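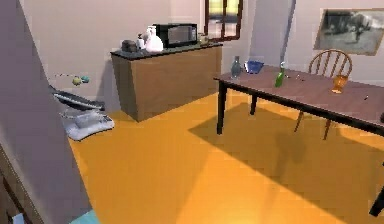 I have been in Toltstead since May and I still do not have a real kitchen. The landlord's agent told me again this morning that the plasterer will come "early next week", and I wrote it on the calendar in pencil, as I did the last time. So in the evening I sat down with my tea and thought about colours, because thinking about colours costs nothing. I want a floor like the bright orange-yellow one, with pale pinkish-grey walls behind it. My mother would say it is a floor for a restaurant. But she also says that grey makes people sad, and I grew up in a house where every wall was green up to the shoulder and white above, so I think I am allowed to try.

The main thing today was the bread. I have tried now 10 times to make the rye bread which my neighbour in Nellora used to bring us, and this was the first one I would give to another person. The crust is still too hard on the bottom. The inside is good, a little sour, not sticky. I left the dough on the shelf above the boiler for the whole night, and I believe this was the change that helped, although I also used a different flour, so I cannot be sure. I should change only one thing each time. I write this rule in my diary very often and then I do not follow it.

I took half of the loaf to Rungnapa Boonyarit upstairs. She cut a slice immediately, standing in the doorway, and ate it without butter while I waited. Then she said "Yes", and went to look for a jar for me. It was chilli paste, very dark, and she warned me with two fingers held close together to show how much I should use. I used more. I had to drink milk directly from the bottle.

We talked on the stairs for a long time. She has lived in the building for nine years and she remembers when the bus number 107 stopped in front of the door. Now it goes by the other road and we must walk to Wogan Street, up the hill with the shopping. She asked if I miss home. I said that I miss the market more than the house, and after I came down I was ashamed of it a little, but I think it is true. On the market I knew what to say to everyone. I knew when I could make a joke about the price. In the shop here I paid 99 pence for a cabbage and I said "thank you" three times to the boy at the till, and he looked at me as if I was waiting for something.

My English teacher says that I must write the new words I heard in the day, so: "to prove" (for dough, it means to rise), "draughty", and "knackered". The last one I heard from the postman. I looked for it in the dictionary and it said informal, so I will not use it at work.

At work there was not much. The deliveries for the afternoon were late, and I cleaned the back shelves with the door open for the air. I was home by six.

I telephoned my sister at 10. She is well, the children have a cough, the small one has learned to open the fridge. She wanted the recipe and I had to say that I do not have a recipe yet, only a list of mistakes. I promised to send it when I have made the bread 2 more times with the same result. She laughed, because she knows how I am with instructions.

Tomorrow: buy rye flour (the same one!), pay the electricity, ring the agent again. Feed the starter before breakfast and not after.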